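September, Friday, 15:00
Vernero hand kit, evaluation unit, day 2

Kit is on loan from Vernero until the end of the month. Purchase decision is mine and Pornthip's, so notes here are for whoever has to defend the number later.

Mounting done before lunch. Wrist adapters fit our arms with no shimming. Supplied bolts are too long by a thread or two; used our own. Firmware updated on both hands, left needed a second attempt after a timeout. Homing repeatable after that.

Afternoon is handover work: person to robot and back, egg-shaped test piece, right hand only. Grip force at the vendor default for the first set, then down in steps. Cushion stays under the right wrist for all handover runs. Open and close commands sent by hand from the console, no autonomy yet. 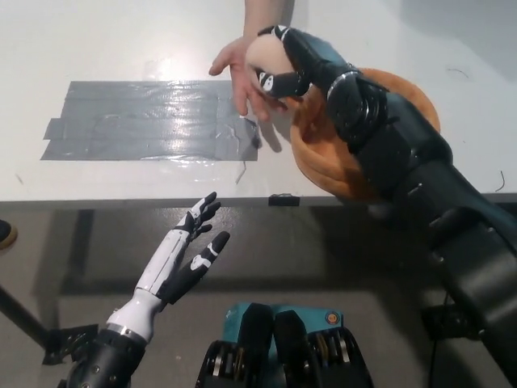

Default force is too high for anything fragile. At the lowest setting the release is smoother, but the thumb lags the fingers on opening and the piece tends to rotate toward the palm. Lag is visible in the joint log as well, so it isn't only my impression. Caradog thinks it is a current limit on the thumb motor — parameter 14 in the manual, which the manual lists and does not explain. Mail sent to Vernero support.

Other points:
Noise acceptable, lower than the Pestoten hand we tried in spring.
Fingertip pads replaceable, but only sold as a full set.
Warranty void if the palm cover is opened. Need this clarified, we will open it.
Quoted life is 1,000 hours at half load. No test report supplied with the quote.

To do: repeat the low-force set with Pornthip giving and me on the console, same piece. Left hand after that. Ask Tanasarn whether their price includes the wrist adapters.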